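Search the notebook Search Go

Colorfastness log, Fallamora textile room
October – entry by Eirini Vrettos
Read by: T. Vukadinović, D. Steinbach

Wash series 7 was set up at 9 a.m. under the revised procedure. Bath temperature was held at 40 °C on both machines. The Grudby detergent was weighed out by Dörte Steinbach and entered on the batch card. 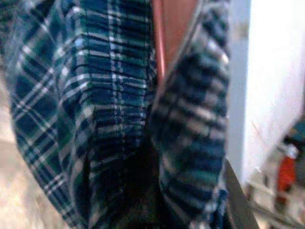
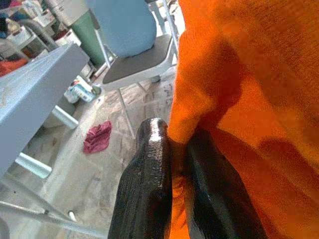 The question for this series is whether dye transfer to the white multifiber strip depends more on rinse volume or on the time goods stand in the drum after the final spin. Series 6 left this open. Strips from the short-rinse loads showed staining on the cotton and nylon bands, while the acetate band stayed clean. Navy and dark green, as in the plaid flannel, are to be run apart from bright shades such as the orange knit until the standing-time results are in. Gathered sections will be graded separately from flat cloth – rinse water does not reach both equally.

Strip 146 was discarded after being dried face down on the rack. The load will be repeated.

Tihomir Vukadinović asks that gray scale grades be read by two persons and recorded before discussion. Agreed. The lamp in the viewing cabinet is due for replacement, and no final grades are to be entered until that is done.

To do: order 15 multifiber strips from Margaritis; recheck the drain hose on machine 2.

Recent entries
Rinse volume, series 6
Vandadier drum calibration
Gray scale reading practice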